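Maricica Vlad
2022-06-16

1/ Notes on label adhesives for reusable storage, because the question keeps coming up. Short version: most failures are a mismatch between adhesive and surface energy, and the label stock gets blamed for it.

2/ Polyethylene and polypropylene are low surface energy plastics. A standard acrylic adhesive wets them poorly. It feels stuck on day one and lifts at the corners by week 2.

3/ Unfinished wood is a different problem. The surface is porous and fibrous, so contact area is small. You want a thick, soft adhesive layer. A thin removable one will hold to the dust and little else.
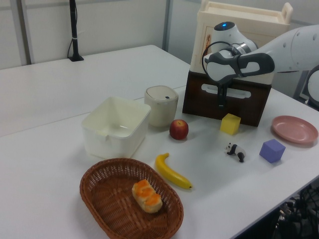

Vol. 2, No. 40

4/ A brown wooden box with a cream plastic crate stacked on it needs two label specs. People buy one roll for both and then write to me.

5/ Rubber-based adhesives have high initial tack and grab most plastics well. They age badly in sunlight and heat. Fine for a closet, poor for a windowsill.

6/ Costel Mocanu ran peel pulls on the Domley and Fetance rolls in May. Same plastic panel, same dwell time, 40 pulls each. Fetance was more consistent. Domley had the higher peak but a wide spread - I would take the consistent one.

7/ Dwell time matters more than pressure. Acrylics keep building bond for a day or more. Label the bin, leave it alone overnight, then load it.

8/ Cleaning: isopropyl alcohol, lint-free cloth, let it flash off. Dish soap leaves residue. So do most kitchen sprays.
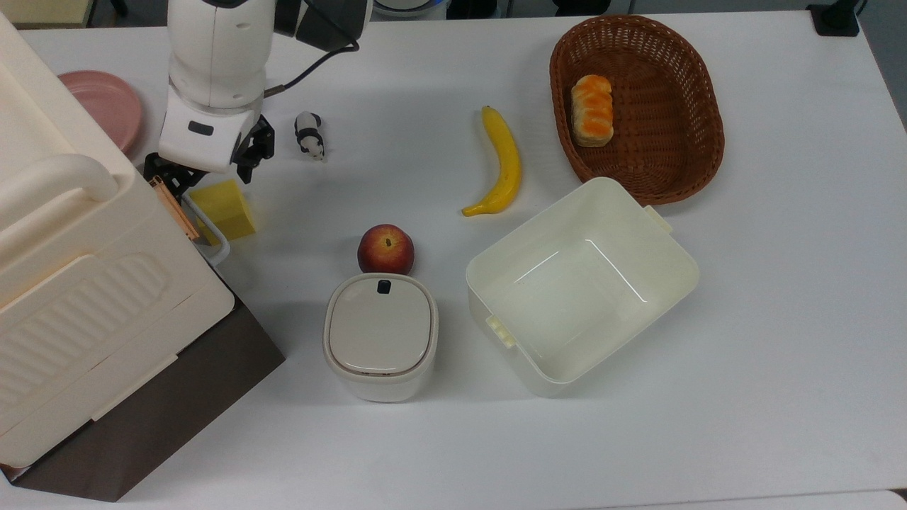 2 min read

9/ Kitchens are the worst case. Grease vapor settles on everything, and a sponge spreads it thinner without removing it. Degrease first, then alcohol.

10/ Removal: warm the label, pull back low and slow at a sharp angle. Citrus solvent for what remains, but spot test. It can craze polystyrene.

11/ Moldovan asked about the Konia 927 stock. It is a film label, so it tolerates wiping. Paper does not. The adhesive is a general-purpose acrylic, so see post 2.

12/ Minimum order on the 927 is 2,000 labels. For a household that is a lifetime supply, and adhesive has a shelf life. Split a case with someone.

13/ Peel data goes up when Costel finishes the wood panels.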